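Robotics Club: Sink Week and the Kulitz Entry

The club has moved on from block stacking. For the Kulitz student challenge each team has to teach an arm a household job, and after a vote we picked cleaning up at a washbasin. Shiyu Luo wrote the task list, and Zeyu Kong is keeping the recordings in order.

Teaching is done with hand-held grippers. You wear the head camera, take one gripper in each hand and do the job yourself, slowly. The marker cubes let the software work out where each gripper was at every moment, and that path is what the arm later learns from. Keep the cubes turned so the camera can see at least one printed face. If you cross your wrists over the basin, the track usually drops out and the take has to be done again.

We have 800 usable takes so far and need 1300 before training starts. The washbasin is harder than the table was. White surfaces throw back a lot of light, and the reach to the back ledge is longer than most people expect. Jagadeesh Bangera has been setting the exposure by hand before each run, which has helped. He will show anyone who asks.

A few points from the last review:

Start and finish every take with both grippers open over the basin.

Move one thing at a time. The Urkix software can handle two-handed moves, but our labels can't yet.

Say the take number out loud before you begin. Zhiqiang Yu matches the sound to the log, and 91 takes had to be thrown out in the first round for lack of a number.

Check that the cables are clear of your elbows before you lean in.

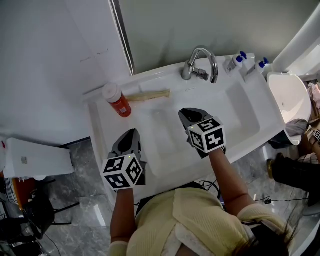

Dates and Sign-Up

The entry form closes on May 13, 2022. Ottó Veres is filling it in and needs your full name and year as soon as you can send them. The team is limited to 12 people, and there are still places for new members - no coding needed for the recording work.

Training will run on the Tian machine once the takes are in. If the entry is accepted, the final is in November and we will hold practice runs through the fall. Bring a laptop if you want to help with labeling. The sign-up sheet is on the club room door.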